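Frame notebook – backing boards and easel backs
04/12/2018, entry by N. Adams

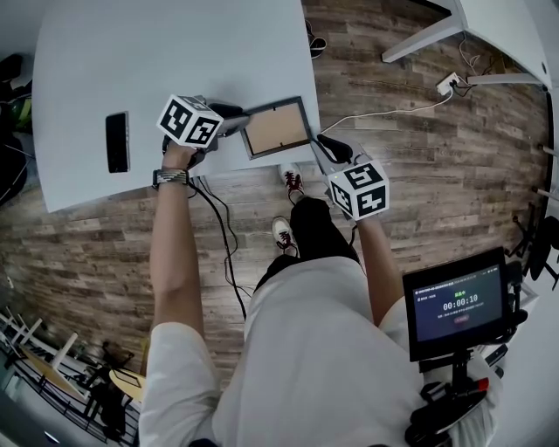 Continuing from the January pages. The open question is still why the small tabletop frames come back with the backing bowed. Usha thinks it is the board stock. I think it is mostly how they are stored before they are fitted, and a little bit the board stock.

Stock in hand: 287 small frames, brown border, from Rakov. Backing is the tan board supplied with them. A further 90 are set aside with chipped corners and are not part of this.

Procedure as run today:
Frame face down on the pale gray table, toward the front edge, where the top is flattest. Turn tabs open. Lift backing, check for bow against the steel rule, both diagonals. Refit, close tabs, press at the center and at each corner. If the board rocks, it goes in the left pile. Flip, check the border for gaps at the miters, stack face to face with tissue between.

Notes on handling. The face-down position is the slow part. The border is narrow and the backing sits nearly flush, so there is very little to get hold of if the frame is flat on the table. Sliding it until one side overhangs the front edge by a finger's width makes the pickup much easier. Keep the overhang on a long side. On a short side the frame tips when the tabs are pressed.

Do not use the rounded corner of the table as a reference for square. Keabetswe did this on the last batch and we had to recheck all of them.

Results. Bow was worst on frames that had been standing upright in the open carton next to the window. Frames from the middle of the sealed cartons were within 1 mm on both diagonals, with few exceptions. Boards from the upright group were out by 2 to 3 mm, always in the same direction, hollow toward the glass. Turning the board over and refitting does bring it closer to flat, but I would not call it a repair until it has been left closed for a week.

Glass: no breakage. Two panes had a polishing haze along one side that came off with the usual cloth. Replacement panes from Jurbridge are a hair oversize and need the rabbet cleaned out first. Triin has the small chisel.

Tabs. The Rakov tabs are soft and take a set after four or five openings. Open each one once for inspection and once for the print, no more. Where a tab has gone slack, replace it – bending it back down does not hold. Box of spares is in the second drawer, behind the hanging wire.

Total logged on the sheet since the count was restarted is 982, all sizes. The order is for 1,135, so the large ones need to be started before the small ones are finished. Xolani wants the large ones checked with the print already in. I disagree, as the print hides a light bow, but it can be tried on one carton.

To do:
– move the open carton away from the window
– weigh down the turned boards, label with today's entry
– ask Rakov if the board can be shipped flat and separate from the frames
– new steel rule, the zero end is worn
– recheck the left pile next week, same table, same rule

U.B. adds: board stock is also thinner than the last delivery. Measured five, all under. Will bring calipers from the other bench and do a proper set before anyone writes to Rakov.

Radebe Framing Workshop – internal notebook | Contact: bench desk | © Radebe | Back to top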